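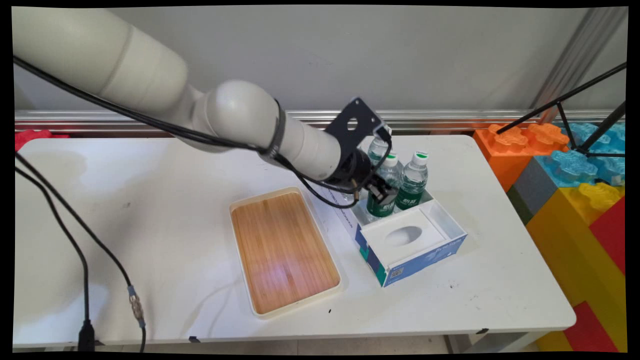
Figure 1. The arm with its gripper closed on the leftmost of three bottles in the box; the bamboo or wood tray is to the left.

Bottle Transfer with a Learned Grasp Planner: Do We Need It?
Leonidas Kalogeropoulos and Aliki Rallis
Supervisor: Achilleas Stergiou
Submitted 15th May

1. Why we did this
The Trukent planner was handed to us in September with the claim that it copes with clutter better than a scripted grasp. We had doubts. Most of the demos we had watched used one object on a bare table, and almost any method looks good there. Our task was to take a bottle out of a box where bottles stand close together, and place it on a tray.

2. Software
Three parts run in a loop. Perception gives a pose for each bottle, the planner picks a grasp and an approach path, and the controller follows that path and closes the fingers. Spyros Manolakis wrote the logging tool, which saves the planner's score next to the joint data. Without it we would have had nothing to argue about.

Our baseline is plain. It takes the nearest bottle pose, adds a fixed offset, and comes in along one fixed direction. It has no score and no learning.

3. Trials
We kept 131 logged runs, split between the two methods. Runs where the software crashed before the arm moved were thrown out, and we admit that this flatters the planner, as it crashed more often than the baseline did.

The planner did better when neighboring bottles were close, mostly by choosing a finger angle that left them alone. With more space between them we could not tell the two methods apart. Clear plastic was hard for both. The depth data has holes wherever the bottle is see-through, so the pose really comes from the label and cap. Turn the label away and the height estimate drifts.

4. The score problem
The planner reports a confidence score and the manual treats it as a chance of success. We don't believe that. High scores came up on failed grasps often enough that we stopped using them as a filter. Stavros Sfakianakis thinks our hand-eye calibration is to blame, and he may be right -- we redid it only two times all year.

5. What we would trust
We would use the planner for tight packing and the script for everything else. We would not say it "handles clutter" on the strength of one kind of bottle and one box. Mixed shapes should come next, with the crashed runs counted.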